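Tanen Bench Work Set - README

Maintained by: Idrisa Okoth and Tsehay Yilma, Ralley
Version: 2
Last revised: January

Purpose

The Tanen set records manual bench work carried out with hand-held grippers. It was prepared for Gastach, where part of the tray handling on the packing floor is to be passed to robot arms. The set holds 2,000 recordings made by 19 members of staff.

Effect on staff

Packing staff at Gastach have until now moved trays by hand for the whole of a shift. Under the new arrangement, each person will spend part of the shift recording or checking robot work. Recording sessions are limited to 25 minutes and count as paid working time. Taking part is voluntary, and a refusal is not entered in any staff record.

Bench and grippers

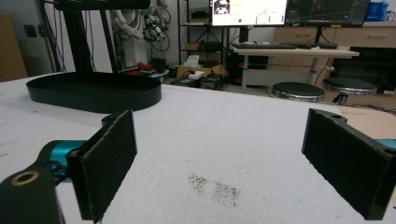
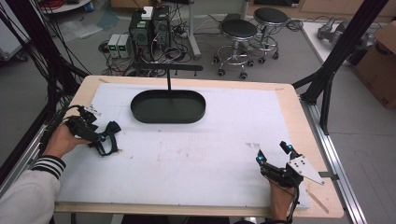
Staff views were gathered by Mihret Alemayehu before the set was closed. Several people welcomed the change from repeated lifting. Others were concerned that their pace during recording might later be used to set targets. Gastach has agreed in writing that it will not be - the recordings carry no names, and supervisors have no access to them.

Known limits

Most recordings were made by day staff, and the night shift is poorly covered. Left-handed working is also under-represented. The set should not be used to compare one worker with another, or to estimate how many posts a site requires.

Access

Requests should be sent to Brahim Younis at Ralley, stating the intended use. They are reviewed each Thursday. Staff who wish to withdraw their recordings may do so through the same contact.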